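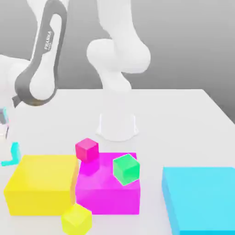

Most gripper comparisons start with a payload chart. The one run last winter at Illis, a small automation shop in Trindport, started with colored blocks in a simulator. The shop had two grippers to choose between and one arm to put them on, and it wanted to know how each would behave before anyone drilled a mounting plate. So the engineers built a white table in software, put an arm with FRANKA printed down its gray link at the back of it, and laid out large blocks in yellow, magenta and cyan with small cubes among them. A green cube sits near the right edge of the magenta block, tilted, and a pink one rests toward the back of the same block. Cubes in places like that are where a gripper gets tested. Any decent hand can pick up a cube in the middle of a bare table.

The two candidates were the Sisay, a parallel-jaw gripper with flat fingers, and the Sisby, which has three fingers that close toward a common center. The Sisay is the simpler tool. Its jaws slide in and out on one axis, and a controller has to worry only about how wide they are and how hard they press. The Sisby costs more and has more joints to go wrong, but it can wrap around a part that isn't square to the hand.

Illis packs replacement parts for kitchen equipment: knobs, valve bodies, hinge blocks, short lengths of bar. Nothing weighs much. The trouble is that parts arrive in shallow trays, often on top of one another, and the arm has to take the top one without sending the rest onto the floor.

The shop ran 3000 simulated picks with each gripper. Starting positions were shuffled between runs, and the cubes were turned to random angles. A pick counted as good if the cube was lifted clear, carried to a target and set down with its neighbors still in place. Knocking over or shoving another block made it a failure, even if the cube got where it was going.

The Sisay finished with 2290 good picks. Most of its failures had the same cause. When a small cube sat close against something else, one finger had nowhere to go. The planner would turn the wrist to look for a better angle, and sometimes there wasn't one. On cubes with clear space on two opposite sides, it hardly ever missed.

The Sisby did better in the open and worse in tight spots, which surprised the people who had argued for it. Three fingers need three clear approaches. With a cube on top of a larger block, the fingers had to stop short of the surface below, and the grip ended up high and shallow. The shop logged 837 runs in which a Sisby finger touched something it shouldn't have. Not all of those were failures under the rules, but on real trays they would mean scuffed parts.

Some of this came down to settings. The first batch of Sisby runs used a finger opening meant for much larger parts, and the engineers threw those results out and began again. They also changed the approach speed for both grippers after noticing that the arm was slowing down too late. A fast hand arriving over a stack tends to push the top piece sideways before it closes.

Friction was harder to settle. In the simulator every block has a smooth matte surface and every face behaves the same way. A machined valve body with a film of oil on it does not. The shop tried low, middle and high friction values and found that the Sisay's score barely changed until the lowest setting, where cubes began to slide out of the jaws during the carry. The Sisby held on longer. For oily parts that may matter more than anything else in the results.

The camera got less attention than it should have. During the simulated runs the planner was given the exact position of every block, so neither gripper had to cope with a bad guess. When the shop later put a depth camera over a real tray, the estimates drifted on shiny parts, and the planner began lining up on edges that weren't where it thought they were. The Sisay's wide opening gave it some room for error there. The engineers now add noise to the block positions in simulation, and they say they would do it from the first day if they were starting over.

Illis bought the Sisay. It went onto the arm in November with longer fingers made in the shop, narrowed at the tips so they fit between parts. A second set with rubber pads is kept in a drawer by the cell for the oily trays, and changing over takes one person with a hex key a few minutes. The Sisby is still in the simulator, where one of the engineers is trying it with a finger folded back.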